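**Stukcombe tableware library opens for bookings in July**

STUKCOMBE – Residents planning a birthday, a street lunch or a club tea will be able to borrow cutlery, serving trays and tablecloths free of charge when the Stukcombe Tableware Library opens in July.

The library is run by Selora, a local reuse group, from the ground floor of the Sugiyama Building. It will lend to households, schools and community groups within the Stukcombe boundary. Borrowers can keep items for up to five nights, and there is no membership fee.

The opening collection holds 219 pieces, all donated by residents through drop-off bins over the autumn. It includes forks, knives, spoons, serving spoons, chopsticks, stainless steel trays and printed cloths. Most of the cutlery is unmatched and will be lent that way.

"People kept asking whether we wanted full sets only," said Selora coordinator Takeshi Maruyama. "We don't. If a fork is sound and it washes up well, somebody can eat cake with it. The odd ones are most of what gets left at the back of a kitchen drawer, and those are the ones that end up in the bin."

Donated pieces are sorted by hand on a table before they are added to the catalogue. Forks, table knives, spoons and chopsticks are grouped by type, and serving pieces are kept apart from everyday cutlery. Anything bent, cracked or rusted is set aside. Metal that can't be lent goes to the scrap collection at the Stukcombe transfer station.
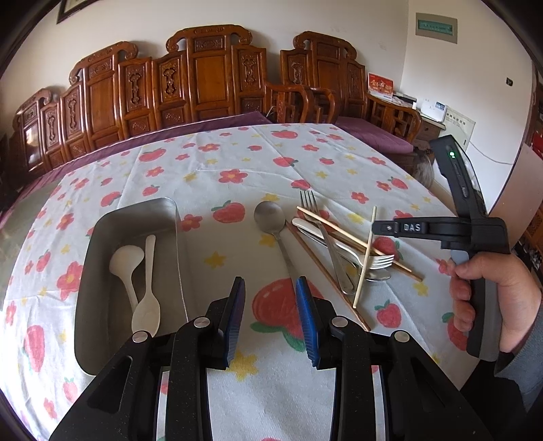 *Forks, spoons, a white-handled knife and three chopsticks on a strawberry-print cloth, with white plastic spoons in a stainless steel tray.*

Sorted cutlery is packed into rolls for borrowing. A small roll serves six people and a tray can be added to any booking. Tablecloths are listed separately by shape, and borrowers are asked to measure their table before they book. Round cloths are in short supply – the library has three – and early booking is advised for these.

Items should be returned washed and dried. Tablecloths can be shaken out and returned unwashed, as Selora launders them between loans. There is no charge for a lost teaspoon, but borrowers are asked to note missing pieces on the return slip so the catalogue stays accurate.

Bookings will be taken through Flarus, the online calendar already used for the Stukcombe hall and sports ground. Residents without internet access can book at the counter.

"We'd like it to be as ordinary as borrowing a library book," Mr Maruyama said. "You pick up your roll, have your lunch, and bring it back."

Selora is still accepting donations. Serving spoons, salad servers and round tablecloths in any colour or pattern are most needed. Sharp kitchen knives, glassware and electrical items cannot be accepted.

Donations can be left at the Sugiyama Building counter during opening hours. Media enquiries should be directed to Takeshi Maruyama at Selora.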